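We got to the Puvska open day a bit after ten, me and Rafia Chaudhry, who had been promised cake. The knitwear place is up two flights of stairs (no lift, take note) and smells of wool and toast. They get through 3,000 jumpers a year up there, mending some and selling others on, and I want to own at least 9 of them.

Atif Rajput took us round. He's been there since May and talks faster than I do, which is saying something! First came the sorting shelves, then the darning corner, and then the bit I liked best, where pieces get laid out for folding practice. I could have stayed there all day – it's oddly soothing.
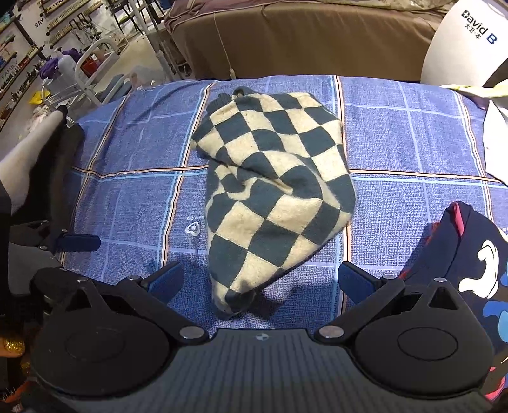
*Green and cream checks on the blue plaid.*

I'm a sucker for a checkerboard, and the dark green ribbing on this one had me properly tempted. There's a little pilling on the cream squares, but a knit comb would see to that. Rafia thinks cream is asking for trouble. She drinks a lot of coffee.

The cake was lemon, two pounds a slice, and gone by noon. I came home with a grey scarf and a leaflet for the mending class, 30 places, booking at the desk only.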